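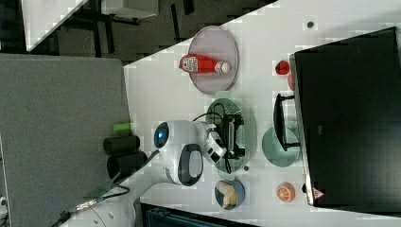 À partir de quel âge une dînette avec assiettes et faux aliments vaut-elle la dépense ?

Vers trois ans, quand l'enfant commence à dresser la table pour quelqu'un d'autre. Avant cet âge, les pièces finissent surtout sous le canapé, et un bol avec une cuillère suffit.

Jeux et jouets > Imitation > Cuisine et dînette

Publié le 18 septembre 2019 par Milagros Cabello

Temps de lecture : 4 min

La dînette Dametti est arrivée chez nous en février, en remplacement d'un vieux lot en bois dont la peinture partait par plaques. Elle sert presque tous les jours depuis, à la maison et parfois chez Dilruba Sivakumar, qui garde ma fille et deux autres enfants. J'ai donc assez de recul pour dire ce qui tient et ce qui tient moins.

Je commence par les assiettes, parce que ce sont elles qui m'ont décidée. Elles sont rondes, unies, dans des tons sourds : un rose tirant sur le gris, un vert sauge, un vert d'eau très clair. Sur une table blanche, on les distingue bien les unes des autres sans que l'ensemble crie. Ma fille attribue une couleur à chaque convive et n'en démord pas de tout le repas. Le léger rebord retient les petits aliments quand elle traverse la pièce avec son service. Les rayures sont apparues au bout de quelques semaines, fines, visibles seulement en lumière rasante.

Le bol est d'un bleu-gris foncé, petit. Trop petit à mon goût : on y met un aliment et il est plein. Pour jouer à la soupe, nous prenons un vrai bol de la cuisine.

Côté aliments, le lot est inégal. Les fraises sont les plus réussies. Elles sont rouges avec un haut vert et se reconnaissent au premier coup d'œil. La tranche d'agrume orange est bien faite aussi, avec son anneau blanc et ses quartiers qui partent du centre. En revanche, la pièce jaune pâle laisse tout le monde perplexe. Dilruba y voit du pain, ma fille du fromage, et la notice ne tranche pas. Les enfants s'en accommodent, elle change de nom selon le menu.

Le flacon de ketchup rouge à bouchon blanc est l'élément le plus demandé et le plus disputé. Il est grand par rapport au reste. Couché sur une assiette, il en prend la moitié, et il ne reste plus beaucoup de place pour le repas.
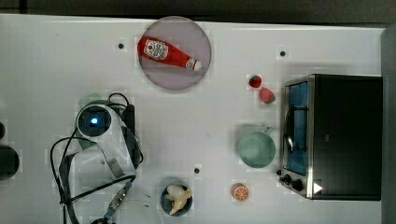
Cette différence d'échelle est mon principal reproche. Une fraise, un flacon et une tasse ne semblent pas sortir de la même cuisine. À trois ans, cela ne gêne personne. Vers cinq ou six ans, les enfants commencent à le remarquer et à vouloir que les choses aillent ensemble. Le neveu de Rafsan Begum, qui a joué avec un après-midi, a mis le ketchup de côté en expliquant que c'était celui des géants.

La tasse vert pâle a une anse assez large pour être tenue par un adulte, avantage réel quand on est invité à prendre le thé plusieurs fois dans la matinée. Elle ne bascule pas facilement et n'a pas gardé de trace des chutes sur le carrelage.

Pour le nettoyage, je lave tout à la main, à l'eau tiède avec un peu de liquide vaisselle, et je laisse sécher sur un torchon. Les fraises demandent plus de soin que le reste, la poussière se loge autour des feuilles. Une vieille brosse à dents fait l'affaire. J'ai passé une assiette au lave-vaisselle par erreur, programme court, sans dommage visible, mais je ne recommencerai pas avec les aliments.

Le rangement n'est pas prévu. Le carton d'origine s'ouvre sur toute la hauteur et ne se referme plus correctement. Les assiettes s'empilent, le bol se pose dessus, tout le reste va dans un sac en tissu. J'aurais préféré une boîte rigide, quitte à la payer.

Une remarque sur la place : un petit four posé sur la même table que la dînette donne tout de suite envie d'y enfourner quelque chose. S'il s'agit d'un vrai mini-four, débranchez-le avant la partie et gardez les aliments factices hors de l'intérieur. Chez nous, la règle a été comprise après deux rappels.

J'ai comparé avec le lot Margaritis, que possède Rajitha Wijesinghe. Il comprend 17 pièces mieux proportionnées entre elles, mais les couleurs sont très vives et les assiettes si légères qu'elles glissent dès qu'on pose le coude. Le rangement y est bien pensé. Pour un enfant de cinq ans ou plus, je prendrais plutôt celui-là.

Points positifs : les couleurs des assiettes, les fraises, la tasse, la tenue dans le temps.

Points négatifs : le bol trop petit, le flacon trop grand, l'absence de boîte.

Je conseille la Dametti pour les trois à cinq ans, surtout si vous comptez la laisser sortie dans le séjour. Il faudra prévoir un sac ou un panier dès l'achat.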